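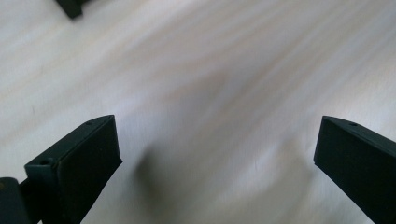 Pale wood grain under even light.

Pilgrimage and Travel 101
Handout 3: Walking to Lenby

Reading for next week: Olaia Marín's chapter on the Norkitby road. It is long. Bring a pencil and something to eat.

Last time we left the pilgrims at Jallgate, arguing over who had paid for the mule. Today covers the two days between Jallgate and the shrine at Lenby, and why the paperwork takes longer than the walk.

Permits
The shrine opens in April and walkers need a permit before they set out. The permit is free. The stamp on the permit is not. Marín reads the stamp as a leftover of the old bridge toll, which survived the bridge. Nuria Zabala thinks it was a parish fundraiser that got out of hand. Both cite the same ledger, so read the footnotes and pick a side for the seminar.

The route
Day one runs from Jallgate to Norkitby, mostly uphill, including the parts the guidebooks call level. Pilgrims sleep in the hostel, 103 beds, lights out early, snoring unregulated. Day two drops to the river and follows it to Lenby. Older accounts add a detour by the chapel at Pană, where walkers washed their feet and bought candles at prices every diarist complains about. Complaints about candles are our best source for what candles cost.

Terms to know
Station: a fixed stop for prayer. Also, in practice, for lunch.
Vow: the promise that sends a person walking. Often made while ill and regretted while climbing.
Proxy pilgrim: someone paid to walk for you. Zabala has a good section on whether the merit transfers if the proxy takes a cart.

For discussion
Does a permit change what a pilgrimage is, or only who gets to complain about it?
Why do the diaries say so much about shoes and so little about the shrine?
Compare the Lenby vow texts with the ones in Handout 2. Which writers sound as if they meant to go?

Short paper
Two pages on one diary entry of your choice. Quote it, date it if you can, and please stop describing the journey as "a journey." Papers go in the box outside my office. The slot sticks, so push.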